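Teaching by Showing: Hand-Held Grippers and Remote Control
Course handout, week 8
Pirkberg Robotics Short Course – Unit: Demonstrations

This week we stop writing motion scripts and start showing the robot what we mean. Please read this before the Thursday lab and bring your logbook.

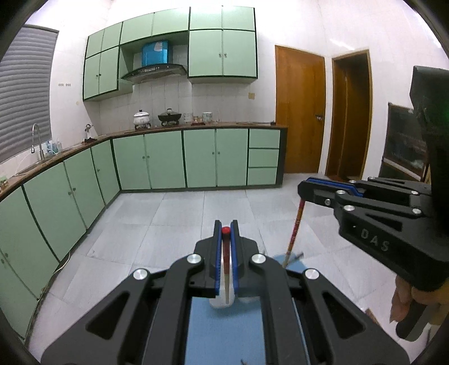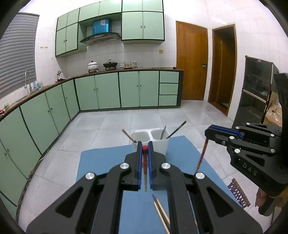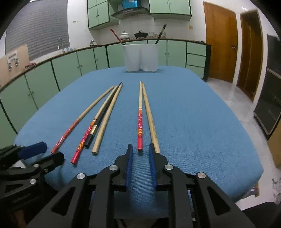 Fig. 8.1 Demonstrating with hand-held grippers on thin objects. Middle: a pen held upright between the pads. Last: chopsticks lying on the blue cloth.

Why start with sticks?

A thin stick is a wonderful first object. It rolls, it tips, it hides behind the fingers, and a small error at the pads becomes a big one at the far end. Try it with your own finger and thumb and notice how much you adjust without thinking! All of that is what we want in the recording.

Two ways to show a task

1. By hand. You hold the gripper yourself and do the job. Your arm does the moving, so people are quick and natural at it within minutes. The catch is that your arm can reach places the robot's can't, and the mismatch only shows up later.

2. By remote control. You steer the real arm from a leader device (we use the Plernen set). Everything you record is something the robot can do, but it is slower, and you feel very little through the handles.

Neither is the winner. The Dultholm exercise in your reader has 868 demonstrations by hand for one sorting task. Work out how long the same set would take you by remote control, using your own lab timings.

Good habits

Pause for a moment before closing the fingers – it makes the grasp easy to find in the data.
Vary the start. Turn the sticks, cross them, push them closer together.
Keep your fumbles if you recovered from them. Recoveries are gold.
With 2 grippers, decide which one leads before you begin.

For Thursday

Record one stick-into-holder task both ways. Then read the Þrastardóttir notes, section 2, on matching hand speed to arm speed, and write half a page on where your two recordings differ. The shared drive takes 2,000 clips per group, so be generous with attempts.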